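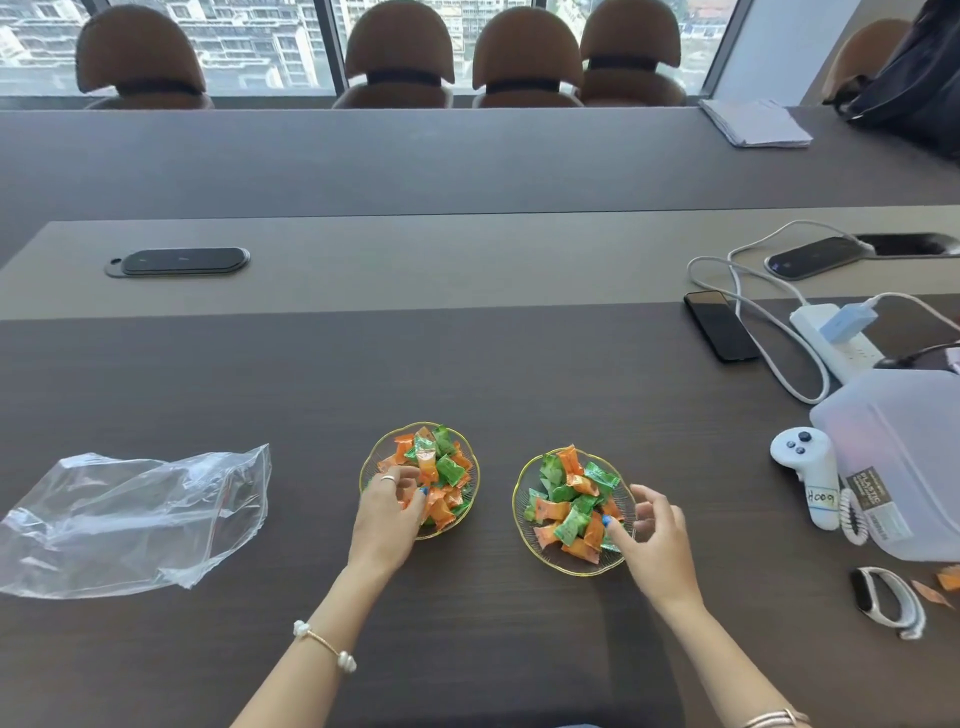
About Gurnolus

Gurnolus is a small company which takes care of meeting rooms. We bring the sweets, the bowls and the other little things for the table, we set them out before the guests arrive, and after the meeting we come again and put everything in order.

Our first customer was an office on Garnard Street. They had a fine conference room with a long table, and on the table there was never anything to offer. Their secretary asked us, at that time a shop for candies and tea, if we could bring something nice in the morning. We brought two glass bowls with wrapped candies. The next month we were asked to come every week, and slowly this became our main work. Last year we prepared 491 meetings.

What we do

We fill the bowls by hand, at the table. We use only candies which are wrapped one by one, so the guests can take one without touching the others, and can also put one in the pocket for the way home. The customer chooses the colors. Orange with green is asked for very often, and in April many offices like to have yellow.

We prefer low, round bowls. They do not block the view between the people who speak, and they leave place for papers, phones and chargers. A modern meeting table is already full of cables, and we try to respect this. We do not move your devices or pull out any plug without asking.

After the meeting

Our way of packing is simple. Everything small goes into clear resealable bags, so that it is possible to see what is inside without opening. The bags go into a plastic box with a label, and the box goes back to our store on Geraghty Lane or stays in your cupboard, as you wish. Before we leave we look over the table one more time for single candies and empty wrappers – there is almost always one hiding near a cable.

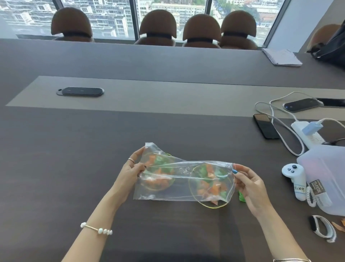

Two round containers with gold-colored rims, together in one clear resealable bag

Where we work

We serve offices in the center of town and in the Bimison business park. For smaller offices we have a monthly plan with one visit each week. For larger companies we make a separate offer after we have seen the rooms.

If you would like to try our service, please write to us with the size of your table and the number of guests. The first visit is without charge, and the candies from this visit you may keep.

Page updated 2020-11-28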